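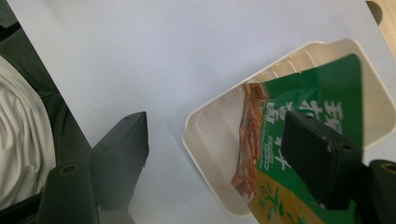
Equipment plan for the packing cell: gripper budget and order schedule

The Mutville site will place its hand-held gripper order in August. The budget request, filed 7/29/18 by Ghazala Lodhi, covers grippers, spare parts and bench hardware for the snack packing work. The robot arms are in a separate request and are not affected by the dates below.

Two suppliers quoted. Wiltari offers a complete pair with cables and one set of fingers. Kemulmont sells the bodies and fingers as separate lines, with a lower price on the bodies and a longer wait on the fingers. Both quotes hold for 45 days. The request is written against the Wiltari price, and purchasing will ask Kemulmont to match it on lead time before the order goes out.

Fingers are budgeted as a consumable. The contact faces pick up scuffs in use, and a worn pad changes how a sealed package sits in the grip. The plan allows eight spare fingers for the first year, at $627 for the lot. Fingers attach with screws, so a swap can be done at the bench with a hex driver. Sites that already hold spares from the Ishida trial should report them before the order is placed. They will be deducted from the quantity.
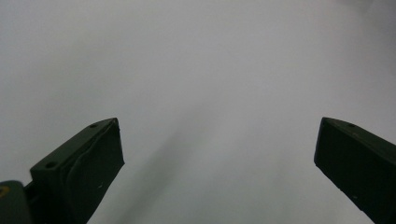 Bench and cable costs

Each station needs a table with a plain, light top, two grippers, a rail frame and power within reach of the back edge. Trays are stock plastic items and come out of the general supplies line. Product for handling work is drawn from normal inventory and does not need a purchase order.

Cable routing was left out of the first draft and has been added. Operators work with both arms over the table, and the leads have to clear the forearm on each side without pulling on the gripper body. The revised request adds longer leads and clips for three stations. Floor stands are listed as optional.

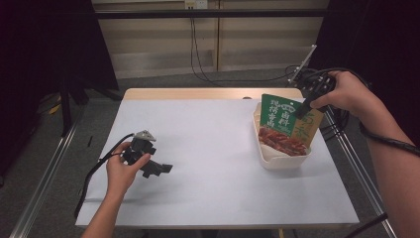 Two-handed work at the packing bench, with one gripper on the package in the tray.

Station leads should send corrections to their part counts to Ghazala Lodhi before the order is released. Changes received after that will be held for the next budget round. Delivery dates will be posted once the supplier confirms them.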